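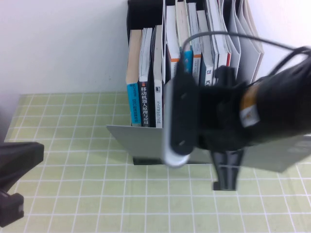 Odham Desktop Book Stand, grey

Print this page | E-mail this page

If your books live in a leaning pile at the back of the desk, you'll like this one a lot. The Odham is a plain metal stand for keeping books and folders upright where you can reach them, and it does the job so well that we've ended up with them on nearly every desk in the Rarkurport shop.

It works like a file organiser. You get a flat grey base plate that comes forward under the books, and a black frame that rises at the back. Stand it against a wall and it takes up very little of the desk. The base plate is what we love most: the weight of the books sits on it and holds the whole thing down, so you can pull out a fat textbook one-handed and the rest stay put (we've tried this with some very fat textbooks).

What fits

Pretty much anything you'd keep on a desk. Tall paperbacks, course books, thin manuals, card folders. Mixed heights are fine, and spines face forward so you can read the titles from your chair. Folders are happiest at one end, with something stiff beside them. Very floppy ones will still fan out a bit at the top, so if you have a lot of those, put them in pairs between two hardbacks.

Pack it fairly full! It looks better that way and the books hold each other up. If you've only got a handful, add a Grevik bookend (sold separately) and fill up as you go.

On the desk

The stand sits nicely on bare wood, on glass or on a cutting mat. If you use a mat with a printed grid, line the front of the base up with one of the lines and you'll always know when it has crept out of place. On polished tops we'd add felt dots, and there's a sheet of them in the box.

Setting it up

There's one part to fix, the black frame, which slots into the base and is held by screws. Allow 10 minutes. Do them up finger-tight first, stand the frame straight, then tighten. The key is in the box too. Put the heavy books in first, nearest the frame, and work outwards.

Looking after it

Dust with a dry cloth. A damp one is fine for fingerprints, but dry it off afterwards, especially along the join between frame and base where water likes to sit. Please don't use scouring cream on the grey finish.

Details

Item number: 269
Colour: grey base, black frame
Material: metal
In the box: base plate, frame, screws, key, felt dots
Spare screws: pack of 17, order with the stand or later on

Customers near Rarkurport can collect from the counter. The next delivery of the grey is due in November, and we'll have 80 of them, so if it shows as out of stock when you look, leave your e-mail address and we'll write when they land.

Print this page | E-mail this page

Related items

Grevik bookend, single
Grevik bookend, pair
Hyun letter tray
Hyun magazine file, tall
Odham spare screws
Felt dots, extra sheet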